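Pleludia boards > Teleoperation and hand teaching > Two-handed button task, am I teaching it badly?

Hi all, and thank you for the warm welcome last week! I've been driving the two-handed setup in the simulator (the Stiden gloves, old firmware, please be kind) and I'm trying to show it how to reach into the white box. I've recorded 55 demos so far and kept 12, and I begin every one with both hands open over the table and the red stop button standing in the box. My trouble is the left hand. I never know what to do with it while the right one goes in, so it drifts, and I'm afraid the policy will learn the drifting -- which would serve me right, I suppose. 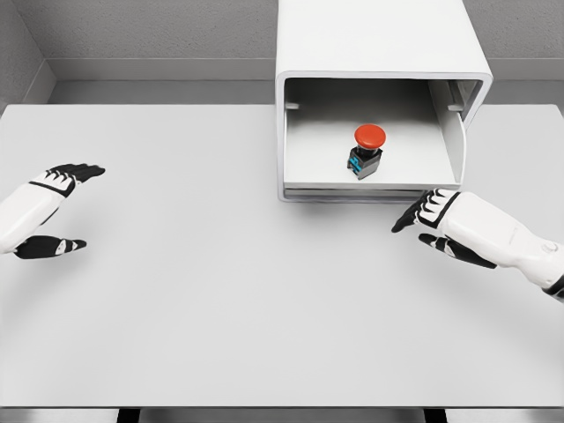
Laurențiu Munteanu

2020-04-05

Stela Zamfir wrote:
Park it! Pick one spot well off to the side and keep it there in every demo. I threw away 9 good runs in June over a wandering left hand and I still feel a bit sick about it.

Tudor Radu wrote:
I'd go the other way, Stela, with love. If the left hand is frozen in every demo, the thing falls apart the first time it starts somewhere else. Let it wander a little, just don't let it cross in front of the box.

Laurențiu Munteanu wrote:
You're both so patient with me. I've been trying a version where the left hand has a job, so it isn't idle at all: it holds the red ball up over the table while the right hand reaches into the opening. It feels much more natural to drive, though my thumb is worn out and I can't judge depth near the bottom lip of the box.
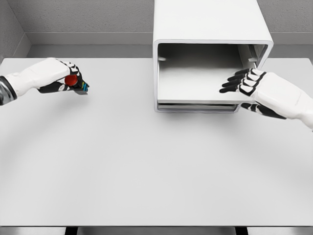

Viorica Căpraru wrote:
Slow down for the reach, then, and leave the slow part in the recording. People trim it to make the demo look smart, and the trimmed ones taught my arm to charge at everything. I'd keep the two jobs in separate folders too.

Tudor Radu wrote:
Agreed on the folders, not on the slowness. 2 speeds, mixed.

Stela Zamfir wrote:
Still parking mine :)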